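Kollinel bench kit, Gadden wrist unit – evaluation notes and questions
Board: Equipment and Services Under Review

gadden_eval_lab
The department is considering the Kollinel bench kit, supplied with the Gadden wrist unit, for the tabletop manipulation course that begins in March. The quoted price is 2590 per station, with training for two instructors included. The supplier has lent us one station, and I am asking members who have operated the kit to comment before the purchase request closes on Friday at noon.

Our trial task is tidying and relocating everyday items on a plain white table: a tin, an apple, a pink bowl, a snack carton, a play-food waffle and a spoon with a blue handle. The items were chosen for their differences in shape and surface.
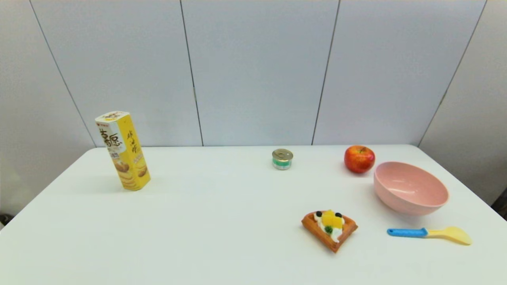 Our log holds 152 episodes so far. The recording software, Mamo, saved every one of them without a fault, and export to our own storage was simple. My reservations concern the documentation, which is thin on calibration, and the cost of replacement fingers, which are sold only in pairs.

konum_user
We purchased the same kit last year and would advise some caution. The arm itself is sound. The wrist camera is the weak point. In our experience the stream is acceptable while the arm is still and deteriorates once it travels. The supplier should be asked to state the exposure settings in writing before any money changes hands.

J. Shojaei
I respectfully disagree with the previous reply. I am responsible for two of these stations, and the camera has met our requirements. Blur of the background during travel is common to any wrist-mounted camera at this price, and policy training on our side has not suffered from it. What matters is whether the held item and the fingers remain readable.
Jamshid Shojaei

gadden_eval_lab
Thank you both. I am attaching a wrist view from our own log, as it bears on this point. 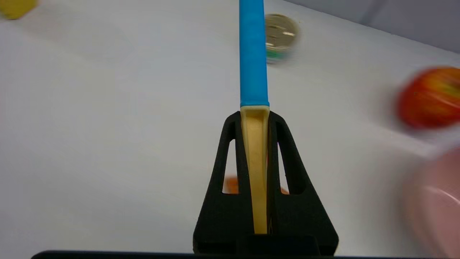
The camera mount is fixed at the factory, and the manual advises against adjusting it. We left it as delivered. In this view the blue rod above the cream finger is crisp, and so is the grain of the black housing, while the apple at the right is badly smeared. I believe this supports both replies to some degree. For grasping, the view is sufficient. For locating the next item while the arm is moving, we would rely on the head camera.

konum_user
That is a fair reading, and I accept it for grasping. My objection stands for any course in which students must work from the wrist view alone. The Konum kit costs almost 3000, but it includes a second wrist camera and a proper calibration guide. An institution buying several stations should compare the total cost, including staff time spent on undocumented steps.

J. Shojaei
The comparison is reasonable, although the Konum arm requires a deeper bench than many teaching rooms can offer. I would also note that Kollinel sent us a revised calibration sheet on request. It is not on their public page. Please write to their support desk and ask for it by name: "Bench Sheet, Revision 2."

gadden_eval_lab
I have requested the sheet. For members who asked privately about the head camera, a view of the same table follows.

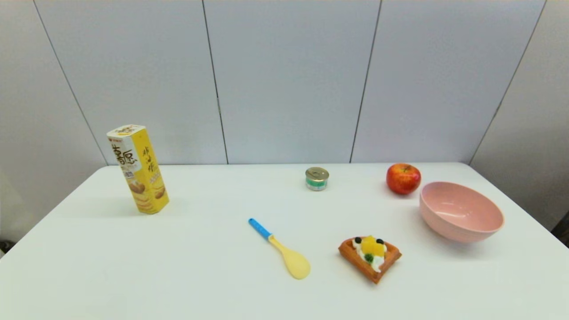
Head camera view, trial table with carton, tin, apple, bowl, spoon and waffle.

The whole working area fits comfortably in this view, and the pull toward the corners has not troubled our students. We will most likely request a single station now and defer the remainder until the calibration question is settled.

konum_user
A single station is a sensible course. Please ask also whether the warranty covers the fingers. Ours did not.

J. Shojaei
Ours did, for the first year. The terms appear to differ by contract, so the clause should be read before signature.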